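Tiempo de lectura: 3 min

Inicio | Charlas | Notas | Contacto

Puesta a punto de un robot de dos brazos en simulación
Notas de Kipchumba Lyimo para la sesión del sábado

Empezar por el encargo. Sargate nos pidió preparar el modelo de Itora antes de tocar el robot real. Decir que la charla va de ajustes y que no habrá resultados de tareas.

Orden de trabajo: primero la base, luego los hombros, al final las pinzas. Cada cambio se guarda aparte. Si se tocan dos cosas a la vez, se repite la prueba.
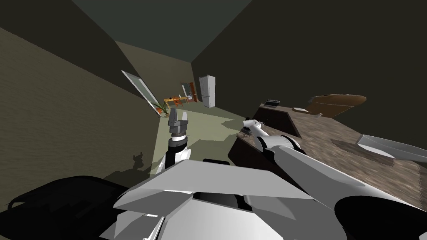
Los límites de las articulaciones se revisan brazo por brazo, con 30 repeticiones cada uno. Pasamos 3 días con el hombro derecho, que tenía mal puesto el origen. La vista es la del propio robot, inclinada, y conviene acostumbrarse a ella antes de corregir nada. Para la altura de la encimera uso la pinza derecha, que apunta hacia abajo junto al objeto pequeño y oscuro del borde. La izquierda queda abierta sobre el suelo libre y su sombra ayuda a situarla.

Pausa. Preguntar quién ha calibrado pinzas de dos dedos.

Mantenimiento del real, en Bernthorpe: grasa Fuchs en las juntas, apriete de tornillos y copia de parámetros cada 40 horas. Apuntar siempre la versión del modelo en el cuaderno.

Dejar 5 minutos para preguntas. Los archivos se los paso a quien los pida.

Anterior | Siguiente | Volver arriba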